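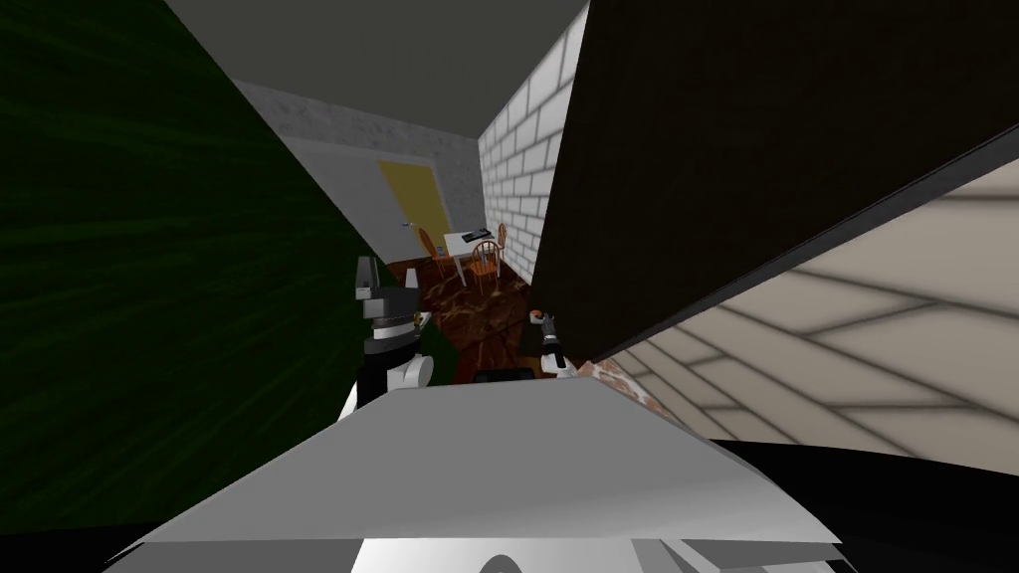 Speaker notes: Pacing the second act of a naval thriller

Slide 1. Title
Give name and the working title, Firbridge. State the scope: structure and timing only. Prose style and research are covered in the afternoon session with Zuzana Vlček. Talk runs to the half hour, questions after.

Slide 2. The book in one paragraph
A salvage tug, the Mondale, recovers a sealed guidance unit off the coast of Borneo. Two governments and one private contractor, Kazmi, want it. The captain does not know what it is until chapter 19. Do not give away the ending. Several people in the room have the advance copy and have not finished it.

Slide 3. Numbers
First draft: 400 manuscript pages. Submitted draft: 367. All of the cut pages came from the second act. Point of view characters went from 4 to 3. The dropped viewpoint was the Kazmi security chief. His scenes explained the plot before the captain could work it out, and the reader was left waiting for her to catch up.

Slide 4. The clock
A thriller clock needs a fixed end point and a unit of measure. In Firbridge the end point is the tug's fuel. The unit is the watch change. Each chapter in the second act opens at a watch change, so the reader can track time without a dateline. Read the opening of chapter 22 aloud, first two paragraphs only.

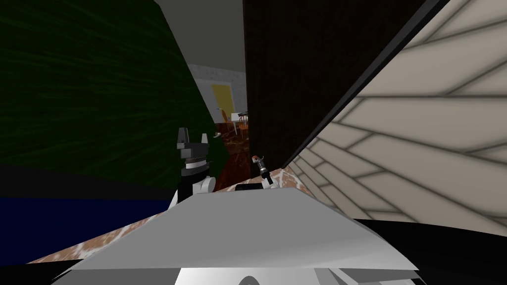 Readers will accept a slow chapter if the clock has moved by the end of it. They are less patient with a fast chapter that leaves the fuel level where it was. Chapter 24 had this fault: a boarding, a gunfight, and no change in the tug's position or options. It was rewritten with the same events and a ruptured transfer line.

Slide 5. Alternating locations
Pattern used: ship, shore, ship, ship, shore. Strict alternation was tried first. It let readers predict every cutaway. The doubled ship chapters break the rhythm and carry the longest scenes. Shore chapters stay under nine pages.

Slide 6. Technical exposition
Rule: one system per scene, and someone has to be using it. Sugeng Jugah read the towing chapters and marked every line a working mate would not say out loud. Most of those lines were there for the reader. Show the marked page. Leave it up long enough for the back row.

Slide 7. What did not work
The Tostemum subplot. A port inspector traces the guidance unit's shipping papers across six chapters. Sound on the outline, flat on the page, as he was never at risk. Reduced to two phone calls. If asked, the full version will not be published.

Slide 8. Exercise, if time allows
Take any second act chapter from work in progress. Write down the state of the clock at the first line and at the last. If the two match, mark the chapter for revision.

Questions. Repeat each one into the microphone before answering. Handouts are on the table by the door.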